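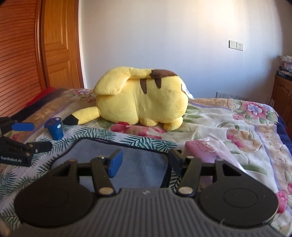
Selon Tainá Cavalcanti, une règle que l'opérateur ne peut pas réciter sans la feuille n'est pas une règle, et notre première version du protocole en comptait 46. Nous l'avons donc réduite pour le second semestre.

3.2 Règles retenues

Les doigts de la pince sont ouverts au début de chaque prise. Les objets mous (peluches, tissus, emballages souples) sont saisis dans l'épaisseur, jamais par une étiquette ou une couture. Une prise interrompue est rejetée en entier. Après 50 prises, l'opérateur s'arrête et nettoie les patins.

3.3 Application

Sur les 559 prises du lot Gadasora, 131 ont été rejetées à la relecture. Le motif principal est un départ avec les doigts déjà refermés. Rezende proposait de couper le début de ces prises pour les garder. Nous avons refusé, le guide Tanoritz demandant des séquences complètes. La question reste ouverte pour le lot Pretlow, prévu en septembre.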